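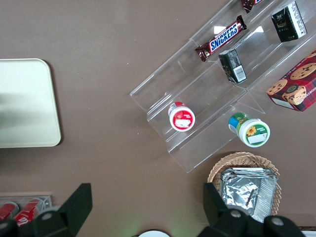
Clear tiered stand and cream tray on a brown tabletop.

Section 4: Filling, first use and everyday care of your Zilholm fountain pen

By now you should have your pen out of its box, the cap off and on again a few times (everybody does this, and quite right too), and a sheet or two of decent paper to hand. This section takes you through filling the pen with the Biwott converter, filling it from a cartridge, getting the first line down on paper, and looking after it from then on. If you have used fountain pens for years you may want to skip ahead to 4.3, though do please read the caution about the converter collar first. It is a slightly different fitting from the one on our older pens and it does catch people out.

You will need:

The pen and its converter
A bottle of fountain pen ink
A soft cloth or some kitchen paper
A cup of clean, cool water

Caution: Use fountain pen ink only. Drawing ink, Indian ink and calligraphy inks containing shellac will dry hard inside the feed, and damage of that kind is not covered by the guarantee.

4.1 Filling with the converter

1. Unscrew the barrel from the grip section, turning it anticlockwise, and put the barrel somewhere it won't roll.

2. Take the converter and look at the open end. You will see a narrow metal collar. Line it up with the back of the grip section and push gently but firmly until you feel a small click.

Caution: Push straight, and don't twist. The collar is a friction fit on this model, and twisting can score the inside of the section, after which it may never seal quite as well again.

3. Turn the knob at the end of the converter anticlockwise until the piston is all the way down towards the nib.

4. Dip the nib into the ink until the whole nib and the very front of the grip are covered. A nib that is only half under will draw in a good deal of air along with your ink.

5. Turn the knob clockwise, slowly, and watch the ink come up. Keep the nib under for a few seconds once the piston has stopped.

6. Lift the nib clear, hold it over the bottle and turn the knob anticlockwise again until 4 drops have fallen back. Then turn it clockwise to the stop with the nib pointing upwards.

7. Wipe the nib and the grip with your cloth, and screw the barrel back on until it is just snug.

Note: If the bottle is getting low, tilt it in an egg cup or a folded tea towel. Our 93 ml bottles have a sloping floor inside, so a gentle tilt towards the label side gathers the last of the ink nicely.

4.2 Filling from a cartridge

1. Unscrew the barrel, and remove the converter if it is fitted by pulling it straight back.

2. Push the narrow end of the cartridge into the grip section until it is pierced. It takes a little more effort than most people expect.

3. Replace the barrel, stand the pen nib down in a mug and go and put the kettle on. By the time the tea has brewed the ink should have found its way to the nib.

4. If it still won't write, take the barrel off again and give the cartridge the lightest of squeezes over a piece of kitchen paper.

4.3 The first few lines

Every nib leaves our workshop at Pritodthorpe having been tried on paper by Isauro Ponce, who has looked after our nib bench for 29 years, and then rinsed. You may find a faint trace of blue in your first rinse water. It is perfectly harmless.

1. Hold the pen at a comfortable slant with the engraved side of the nib facing up.

2. Draw some loose loops and figures of eight, letting the weight of the pen do the work.

3. If the line skips, turn the pen very slightly in your fingers, first one way and then the other, until it runs evenly.

Caution: Please don't press harder to bring the ink on. The tines can spread and stay spread. If loops and a rinse don't help, see 4.4 below and then get in touch with us.

4.4 Rinsing

Rinse the pen whenever you change colour, and every month or so if you keep to the same one. Before you put it away for a long spell (over the July holidays, say), rinse it and leave it empty.

1. Empty any remaining ink back into the bottle or on to kitchen paper.

2. With the converter fitted, draw cool water up and push it out again until it comes out clear. Dark blues and reds can take a surprising number of goes.

3. Wrap the nib loosely in a cloth, stand the pen nib down in a mug and leave it overnight to dry.

Caution: Never use hot water, washing-up liquid with added bleach, or a dishwasher. The Wosutside finish on the barrel is tough, but it will cloud if it gets too warm.

4.5 Spare parts

Converters, cartridges and replacement nib units can be ordered from the list in Section 6. The converter for this pen is part number 122. The older converter looks very like it but has no metal collar, and it will work loose in this model, so do check the number on the packet before you open it.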